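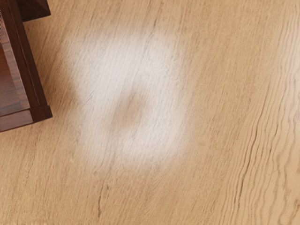

I have been running Clamholm on my own machine since August, mostly for testing grasp and coverage planners before they go anywhere near hardware. It is a simulator with a scene editor, a sensor layer and a Python interface. This review covers version 2 with the Ragab room pack added.

**Installation**

The installer went through first time on Linux. The Ragab pack is a separate download and unpacks into the assets folder. The first launch is slow while the textures are processed, and later launches take 18 seconds on my desktop. The example scenes all opened without errors, though one pointed to a texture path with a capital letter in the wrong place and had to be edited by hand.

**Rendering**

This is where the Ragab pack earns its price. The dark furniture has a proper gloss, with a faint highlight down the rail and a soft reflection in the recessed panel. The light wood has fine diagonal grain over most of it and a stretch of dark, rippling grain to the right. I care about that rippling part because my segmentation model used to mistake strong grain for an edge, and the plain floors in the older pack never showed the fault.

Light on the wood is good for perception work too. A pale patch with soft edges and a browner middle, the grain still showing through it, is the sort of thing that upsets a simple threshold. My first surface mask cut a hole there. I changed the mask to use depth as well as colour and the hole went away. If you only test under flat light you will not find this kind of mistake.

Shadows beside furniture are narrow and believable. I would like a control for how soft they are, and there isn't one in the editor. You can change it in the scene file.

**Planning and control**

Clamholm comes with its own planner, which is fine for simple moves and poor near corners. I swapped it for Sorkley and had it working in an evening. The bridge between the two is well documented. Joint limits carry over correctly, but collision margins do not, and they have to be set again on the Sorkley side.

I ran 1326 planning requests overnight against one room. 6 failed, all with the goal set too close to a cabinet base, and the log gave the reason for each. Replay is good: pick a request, and the scene is restored with the same seed and camera pose.

**Tooling**

The log viewer is the weakest part. Search is slow on long runs and the filter forgets its settings when you close the window. I export to Tornotdale for anything longer than an hour. The Python calls are sensibly named, and the error messages usually tell you which argument is wrong.

**Verdict**

Worth buying if you test vision and planning together. If you only need planning, the base version without the room pack will do, and Sorkley has its own basic viewer. I have renewed for another year and am hoping for a better log viewer.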